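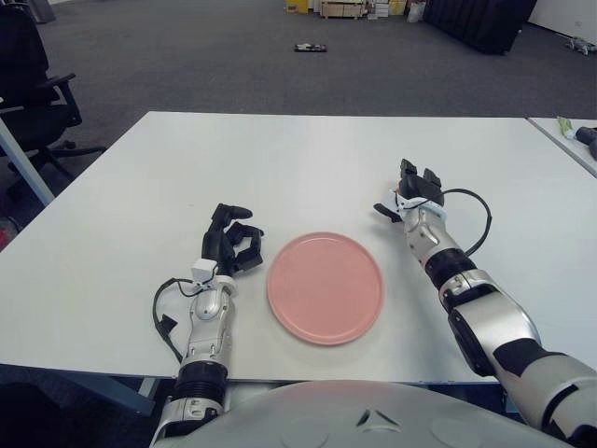
The trial period for the Edisow was seven evenings, and on the fourth evening Xinyi Qin still had not decided what she would write in her review. She was paid by the article, and the article was for people who rent one robot for one task and do not want to read about motors. The task was to serve and clear a table. On the white table lay a round pink plate with nothing on it, and the two black hands waited on both sides of it, the left one with its fingers half closed, the right one held upright like the hand of a person who wants to ask something in class. Xinyi sat at her desk in the next room and watched through the eyes of the robot, on her screen, because the company in Stellden allowed its customers to do this and she wanted to test everything in the contract.

"Take the plate," she said into the microphone.

The left hand stayed where it was.

"Edisow, please take the plate."

"Which way do you want it taken?" asked the voice. It was a soft voice, neither young nor old. In the menu it was called Benjelloun, after the engineer who had lent it, and it could be changed for 58 in extra fees. She had not changed it.

"What ways are there?"

"I can take it as finished, or I can take it as not finished. If it is finished I carry it to the kitchen. If it is not finished I move it nearer to the guest."

"There is no guest. It is a test."

"Then it is not finished," said Benjelloun.

She wrote this down. She thought it was a fault, and afterwards she thought it was perhaps a good line for the article, and then she became a little angry with herself, because her father had also moved plates nearer to people. He had a small restaurant in Flasby with four tables. When somebody stopped eating he did not ask if the food was bad. He only pushed the plate two centimetres, with one finger, and went away, and very often the person began to eat again.

She looked in the manual. In the chapter for restaurants and canteens it said that the service could be set to Quick, Normal or Attentive. She had been sent the Attentive version. It cost more each month, and she had planned to tell her readers that they did not need it.

"Who taught you to do this with the plate?" she asked.

"I was shown many meals."

"In Stellden?"

"In several places. I don't keep the names of the places."

"Was there an old man with four tables?"

The answer took longer than usual. In her notes she had a column for slow answers, but she did not put a mark in it.

"I don't keep the tables either," said Benjelloun. "I am sorry. I keep only how it is done."

Xinyi took off the headphones and went into the other room. It was strange to see the table from the side of the guest, after so many hours of seeing it from the side of the waiter. The robot was larger than it felt from inside. She pulled up a chair and sat down before the pink plate, and for a moment she felt foolish, like a child who plays restaurant and has forgotten to bring the food.

"I am the guest now," she said.

"Good evening," said Benjelloun.

She waited. She did not touch anything and did not give any order. The left hand opened slowly, came down to the table and stopped beside the plate. Then one black finger touched the rim and pushed it towards her. She did not measure how far.

The review was published in July. It gave the Quick version for canteens and the Normal version for hotels, and it complained in two paragraphs about the noise of the wrists and about the price of the voices. On the Attentive version there was only one sentence: "I have kept it one month more, at my own cost, and will report later." The editor asked her twice for this second report. She answered that the test was not finished — and each evening, when she had cooked, she carried her food to the white table and sat down to eat.

More short stories
The Lift at Number 7
Letters to a Night Bus
My Aunt Learns to Drive
The Clockmaker's Receipt

Stories > Short fiction > Machines at home

Contact the editors | Copyright remains with the authors | Back to top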